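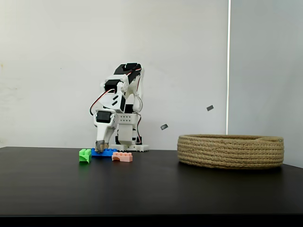
*Three toy blocks and the round woven basket on the black tabletop.*

Search this site
Search datasets, cards, authors

# Hundale Blocks and Basket

Short clips of toy building blocks being put away in a basket on a tabletop. This card covers what is on the table, how the clips are labeled and what to watch for when using them.

## Contents

- 3000 clips recorded
- 2641 clips kept after review
- 598 of the kept clips have a second written label
- 5 clips are set aside as samples in `samples/`

The samples are also in the main folder. Remove them from one place or the other before counting anything.

## Objects

**Blocks.** Toy building blocks, set down near the back of the table at the start of a clip. Start positions were chosen by hand. We did not use a grid, and the blocks may be close together or spread out.

**Basket.** Woven, round, large and low. It stands apart from the blocks. In the first version of this card we called it a "tray," and a few old labels still use that word. Read "tray" as "basket" everywhere.

**Table.** Black top. Dark objects are hard to pick out against it, so keep that in mind if you plan to add your own.

**Background.** Off-white wall, with a blue-gray wall surface to the right and a bright white strip where the two meet. If you crop to the tabletop you lose nothing the labels refer to.

## Labels

Each clip has one line in `labels.csv`:

- `clip_id`
- `text` — one sentence in plain English, such as "put the blocks in the basket"
- `text_2` — a second sentence by a different writer, blank for most clips
- `result` — `all`, `some` or `none`, for how many of the blocks were in the basket on the last frame
- `note` — free text, often blank

A block resting on the rim is marked as not in the basket. Joana Coelho and Nuno Marinho went back and forth on this, and clips labeled before April were checked again under the current rule.

Left and right in the labels are always from the viewer's side.

## Removed clips

Clips were taken out if a block left the table, if the basket was moved partway through, or if a hand covered the blocks at the end. Clips with a `none` result were kept.

## Known problems

- Some notes are in Portuguese. Matilde Garcia is translating them.
- Start positions lean toward one side of the table. We have not corrected for this.
- The sentences are repetitive. Use `text_2` where you can.

## People

Table setup and recording: Armindo Simões, Nuno Marinho. Labels: Joana Coelho, Matilde Garcia. Review: Hilde Michiels.

Send label corrections to Hilde with the `clip_id` and the line as it should read.

Related cards

- Hundale Cups and Saucers
- Stultar Drawer Sorting
- Pomau Folded Cloths
- Jakubowski Shelf Set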